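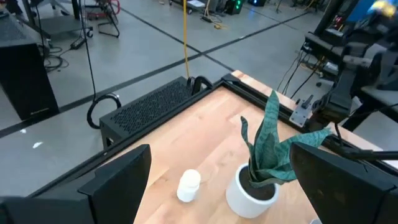 Potted snake plant and white pill bottle on the bench, left wrist view

Bekatley Household Tasks Group
Minutes, October review

Present: Radomir Omerović (chair), Myrto Tsolakis, Rahel Hollenstein, Stavros Karagiannis (minutes)
Apologies: Leonor Lobo

1. Previous minutes
Accepted. The item on drawer handles is carried over.

2. Tabletop clearing
MT reported on the plant and bottle task. The arm is to move the bottle to a marked spot and leave the plant alone. Of 17 attempts, five were stopped by the operator, four of them for contact with a leaf. The planner treats the pot as a cylinder and does not model the leaves. RH noted that a person brushes past leaves without harm and asked whether light contact should count as a failure. Agreed that it counts until a force limit is set.

3. Dotdale shop floor
SK summarized the shelf restocking trial. Boxed goods are acceptable at low speed. Soft bags are not - the grip slips when the contents shift. Dotdale has asked for a run of 200 picks with no staff help. RO does not consider the system ready and will say so in writing.

4. Can it be left alone
Discussed at length. RH's view is that single chores are close but a full kitchen reset is not. MT disagreed on single chores. No decision.

5. Actions
MT - add leaf volume to the planner and repeat item 2.
RO - reply to Dotdale.
LL - quote from Geklow for softer finger pads.
SK - draft wording for the force limit.

Meeting closed 4:17 p.m.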